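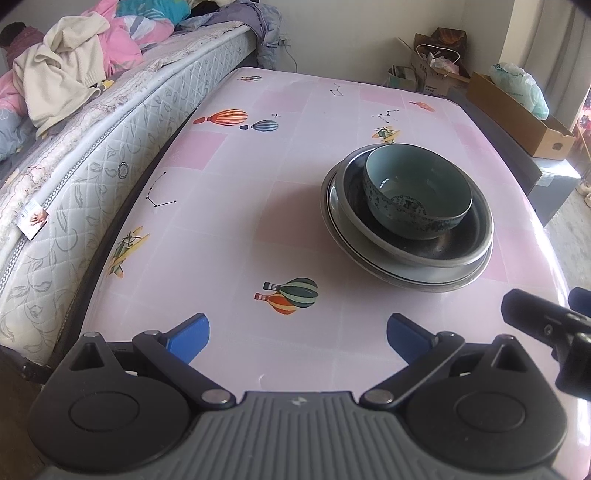

Stacked bowls on the balloon tablecloth, gripper still open.

Reshma Visser sent me the Rustad write-up in January and asked what I thought. I've read it twice now and I'm still not sold.

The claim is that if you gather demonstrations with a hand-held gripper in ordinary homes, the policy copes with homes it has never met. Fine, I'd like that to be true. They have 434 demonstrations of taking a stack of dishes apart, and the headline result comes from 205 test runs. Sounds healthy until you get to the appendix and find those runs were spread over 2 rooms. Two! One of them was in the training set.

Shiny steel under a dark glazed bowl, on a glossy printed cloth, is a nasty thing to ask of a camera, and I give them credit for picking it. But the score lumps it in with plain plates on plain tables. I want the hard stacks on their own line.

Pieter Magagula reckons I'm being unfair and that the baseline was just as badly off. Maybe. He also thinks nine failures were dropped as "operator error", and he seems less bothered by that than I am.

I've emailed to ask for the raw logs. No answer yet.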